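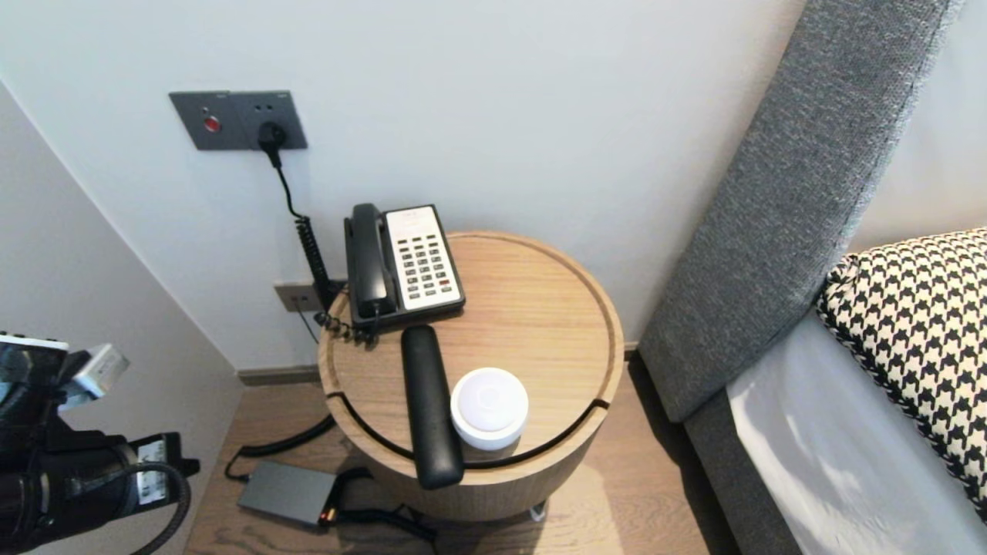
Round bedside tables arrive at the Hitholm guesthouse

The first guest rooms at the Hitholm are ready again, and they look great! Each bed now has a round light-oak table beside it, with a raised rim so a pen or a pair of glasses won't roll off in the night.

Fernanda Cunha, who runs the house, fell for the design in May and ordered it from Polat, a small workshop in Sestitz. The tall gray headboards were already in place, and the pale wood looks lovely against them.

The corded phones are staying too. "Guests love them, the older ones and the kids," Cunha said. "I wasn't going to give those up."

Eight rooms are finished and seven more will follow over the winter. Bookings for the new rooms open on 27th October at the front desk or by phone.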